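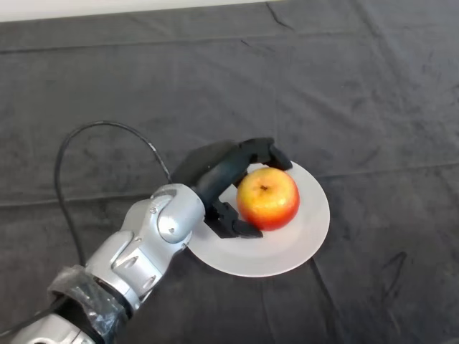 Gunnel Kvam wrote in to ask why the planner thinks for so long before a grasp, when the fruit is sitting right there in front of the hand. Fair question! Allis samples 500 candidate grasps and throws out any that would bring a finger down on the plate. You can drop that to 68 in the settings file, and for a single apple I usually do.

Does it need a depth camera?
It helps, but no. I run plain colour most days. Shiny skin confuses my depth sensor anyway – I get holes wherever the highlight is.

Why a dark cloth?
The segmenter likes it. Pale plate, dark background, nice clean rim. Iron it if you can be bothered (I can't).

My fingers close too early. What have I done?
Probably left the old hand offsets in. Run the calibration again, then restart the controller, in that order. If it still happens, send me the log, not just the last line of it.

Can I use it with Bavby?
Planning works, force control doesn't yet. I'm hoping for July.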